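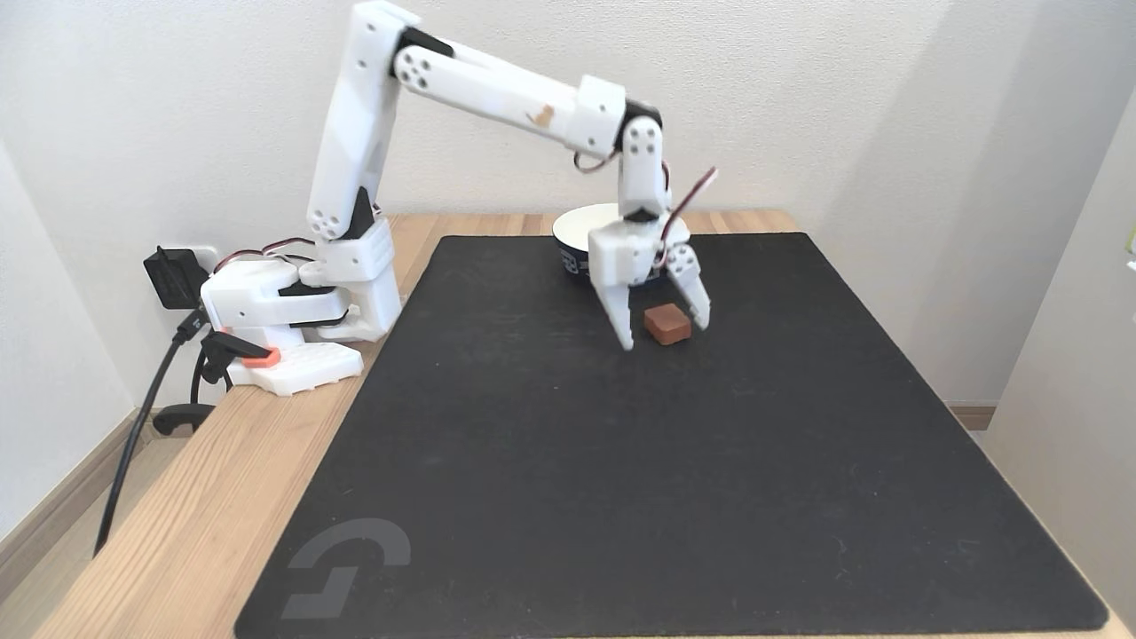 Hi Higinio,

August update from the Fodcombe room, a bit longer than the last one because there's more to tell (and because you asked where the money went, fair enough!).

The short version is that the room is usable. We've had the light wooden table in for most of the month and it's made a huge difference to how the tidy-up sessions run. Before that we were working off two trestles from the Flanagan hall that never sat level, and anything round ended up on the floor. The big black mat has been the other good buy. Small things show up well on it, the bits don't skate away from you, and it rolls up behind the door when the room's needed for something else.

On to the activity itself. We settled on blocks and a bowl as the starting task, and I know that sounds almost too plain to put in a report, but it's the one everyone gets straight away. Blocks out on the mat, blocks into the bowl, done. We tried it with lidded tubs first and spent whole sessions fighting with lids. The little reddish-brown blocks are my favourite of the lot, a nice size and easy to spot against the black. A round bowl beats a square tub too, though I couldn't tell you why, it just seems friendlier to aim for.

Money. Of the $2000 you gave us, the table and mat took the biggest bite, and the blocks and bowls came to $80 all up, from Ditmont. They threw in the delivery. I still have to send you the receipt for the second lot of bowls, it's in the glovebox, sorry. There's enough left to cover shelving, and I'd like to get that sorted before we buy any more things that need to be put on it.

What hasn't gone so well: storage, as you'll have guessed. Everything lives in 3 crates in the hallway at the moment and the crates get moved by whoever has the room after us, so the first ten minutes of a session can be a bit of a treasure hunt. The Iron Street people have offered us half a cupboard. I've said yes please and am waiting on a key.

Next up is sorting by colour, with 4 bowls on the mat at once instead of the one. I'm not sure they'll all fit comfortably and still leave elbow room, so I'll lay it out one evening and see. After that, cutlery into a drawer tray, if I can find a tray that isn't enormous.

Could you let me know whether shelving counts as equipment or fit-out on your form? I've left that line blank for now.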